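Chapter 6

Showing the Robot What to Do

Most accounts of teaching a robot by example begin with a promise. A person who knows the job does it a few times, the machine takes it in, and after that the machine does the job. No programmer is needed. The promise is an old one and keeps coming back in new clothes, and this chapter takes a slower look at it than the sales literature does.

There are two common ways of showing a robot a task. In the first, the teacher takes hold of the arm and moves it through the job by hand while the joints record where they have been. In the second, the teacher sits or stands apart and drives the arm with a remote device: a pair of handles, a smaller copy of the arm, a glove, sometimes nothing better than a games controller. The first is usually called hand guiding and the second teleoperation. Both produce a recording, which we call a demonstration, and both rest on the same hope, that what the teacher did contains what the robot needs to know.

That hope deserves some doubt. Take a repair bench, and a desktop computer with its side panel off. A technician asked to fit or remove a part in such a machine will reach past a bundle of cables without thinking about it. She tilts a board a little before pressing it home. She feels for the edge of a slot with a fingertip, and if the part doesn't seat she backs off and tries again at a slightly different angle. Ask her afterwards what she did and she will tell you that she put the card in.

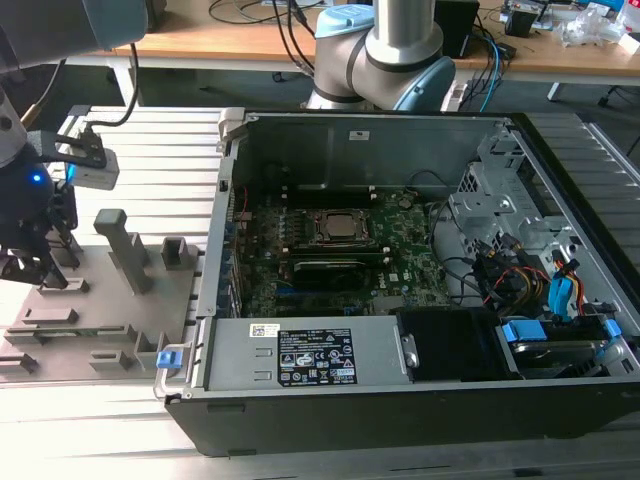
Very little of this survives in a plain recording of joint positions. The path is there, to a fraction of a millimetre, but the reason for the path is missing. Did the hand swing wide to avoid a cable, or was the teacher's elbow uncomfortable? Was the pause before contact a check, or a moment's inattention? A learner that copies everything will copy the elbow too. A learner that smooths things over may well smooth away the check.

Hand guiding has a further weakness, which its supporters tend to pass over. The teacher's own arms are in the way. They block the cameras, they add force that the motors will later have to supply by themselves, and they let the teacher feel contact through the arm in a manner the robot may have no sensor for. Teleoperation cures the first of these and makes the last one worse. With most remote rigs the operator feels nothing at all when metal meets plastic, and has to judge the pressure by eye. Good operators learn to do it. What they learn, though, is how to drive that rig, and it would be rash to assume the skill is the same one the technician had.

The Cesovero trials, which we return to in Section 6.4, are often quoted on the other side. The group at Mestton collected 238 remote demonstrations of seating a memory module and reported that the trained arm succeeded in 85 per cent of its attempts. The figure is sound as far as it goes. All the attempts were made on one model of computer, held in the same position, under the same lamps. When the Skjelbred group repeated the work with the case turned a few degrees, they needed 800 demonstrations before they were willing to print a result – and the result they printed was lower.

None of this makes demonstration a bad idea. Writing the same motions out by hand as program code is miserable work, and for soft or tangled things such as cables it hardly works at all. But a demonstration is evidence about a task, gathered by a particular person with particular equipment on a particular afternoon, and it should be treated with the suspicion we give to any other evidence.

Section 6.1 deals with the equipment for hand guiding and remote control, and with what each kind fails to record. Section 6.2 asks how many demonstrations are enough, and why published answers differ so widely. Section 6.3 covers mistakes: whether to throw away the teacher's fumbles or keep them, a question on which the Furuna handbook and the present author disagree. Readers who have never driven an arm remotely should try to arrange an hour on one before going further. The arguments in Section 6.1 are hard to judge from the page.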